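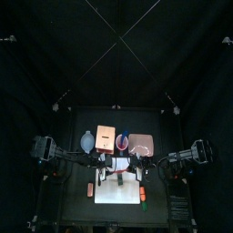 Bancada de trabalho, maio: a placa branca ao centro, o resto do material à volta.

Relatório de progresso ao Fundo Grustley
Projeto Makard: arrumação e preparação de pequenos objetos em bancada
Responsável: Tsehay Tufa
Destinatário: Magnus Morrison

Caro Magnus,

No relatório anterior prometi uma bancada escura, uma lista fechada de objetos e menos adjetivos. A bancada está montada, a lista fechou em maio e os adjetivos ficam ao seu critério.

O recinto. O tecido preto cobre agora as paredes e o teto. A primeira versão, com um pano cinzento que sobrara da mudança para o edifício Mowat, fazia pregas e devolvia luz onde não devia. O tampo, cinzento muito escuro, manteve-se. Gastámos 600 euros nesta rubrica, dentro do previsto, e a maior parte foi para tecido. O fornecedor, a Gridach, entregou à segunda tentativa; à primeira mandou-nos cortinas de palco com bainha dourada, que devolvemos com alguma pena.

Os objetos. O inventário do projeto tem 43 peças, todas do género que se encontra no fundo de uma gaveta. Na montagem de maio usámos a colher medidora azul-clara translúcida, a caixa cor de cobre rosado, o copo cor-de-rosa com o utensílio azul lá dentro e o tabuleiro de cantos arredondados, com um saco de plástico transparente em cima. A borracha cor de salmão e o marcador laranja de ponta verde ladeiam a placa. Reconheço que há bastante cor-de-rosa para um projeto que pediu verba para material neutro. As compras foram feitas por preço.

O cabo vermelho. É a peça que mais horas nos levou. A tarefa consiste em esticá-lo na horizontal sobre a placa branca, sem arrastar o que lá estiver pousado, e depois guardá-lo no tabuleiro. Esticar corre bem. Guardar é outra conversa: o cabo tem opinião própria sobre a forma em que deve ficar e exprime-a assim que o largam. Fizemos sessões de até 20 repetições e passámos a registar em separado as duas metades da tarefa, para que uma não esconda os defeitos da outra.

O saco. Continua previsto como recipiente final para as peças pequenas. Abri-lo é, neste momento, o ponto mais fraco do projeto. Pedimos que o marco correspondente passe para o trimestre seguinte, sem alteração de orçamento. Se o saco nos vencer também nessa altura, proporemos uma caixa e fingiremos que era esse o plano desde o início, coisa que fica aqui escrita por lealdade para consigo.

Pendentes para o próximo período:
- substituir a caixa, que reflete demasiada luz, por outra de acabamento mate;
- fixar uma posição inicial para a borracha e para o marcador e marcá-la na folha de sessão;
- acabar as fichas do inventário (faltam 5, todas de peças que alguém levou para a copa);
- rever as instruções de arrumação, que ainda mencionam o pano cinzento.

As folhas de sessão e as faturas seguem em anexo. A fatura das cortinas de palco também lá está, já anulada. Fico à espera da sua resposta sobre o marco do saco antes de encomendarmos o material do próximo trimestre.

Tsehay Tufa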